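### 3.2 Storage units and surface items

The second part of the study concerned low cabinets with a single wide drawer, of the kind placed beside beds, sofas and desks in shared housing. These units serve two purposes at once. The drawer is intended for storage, while the top becomes a table for whatever the resident is using at the moment. Earlier work on household clutter has tended to treat the two separately, recording the contents of drawers in one survey and the items left on surfaces in another. We considered them together and asked how the state of one relates to the state of the other.

Observations were made at two residential sites, Hutchins and Vileck, over a period of 3 months ending in August. A total of 182 cabinet observations were collected. Of these, 128 came from Hutchins, where all rooms are furnished by the housing office, and the remainder from Vileck, where residents may bring furniture of their own. Each observation recorded the items on the top, the position of the drawer on arrival, and the contents of the drawer once it had been opened to its full extent. Items were entered under the Proltenel categories (tableware, drink containers, paper, personal care, electronics, other), with one change: drink containers were entered separately from tableware even when the two stood together.

Figure 4 shows a cabinet top holding a shallow white bowl and two beverage cans, with the drawer pulled fully open and nothing inside it. Under the coding scheme this arrangement is entered as one item of tableware, two drink containers and an empty drawer.

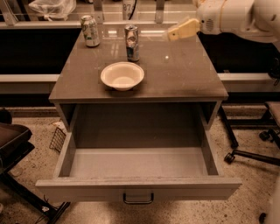

The combination of an occupied top and an empty drawer was more common than we had expected at the planning stage. Residents who were asked about it gave broadly similar accounts. Bowls, cups and cans were regarded as items in passing, on their way to the kitchen or the recycling bin, and a drawer was not considered a proper place for them even for a short time. Several residents also mentioned the risk of spills inside a closed space. Paper and chargers, in contrast, moved freely between the top and the drawer, and the same resident might keep them in either place from one day to the next.

The time of the visit had some influence on these results. Visits at Vileck took place on Tuesday evenings, after the shared kitchen had closed, and tableware was therefore more likely to be found in the rooms. The Hutchins visits were spread across the week. Comparisons between the sites should be read with this difference in mind, and we do not report a site effect for tableware.

A further limitation concerns the depth of the drawer. The Vunent checklist, from which our recording form was adapted, assumes a shallow drawer in which all contents lie in a single layer. Many of the units in this study had deep drawers, and items could be stacked or stood upright. The form was revised after the first 90 observations to include a field for stacked contents. The earlier records were not recoded, and they are excluded from the analysis of drawer volume in Section 3.4. They are retained for all comparisons that depend only on whether a drawer was empty or in use.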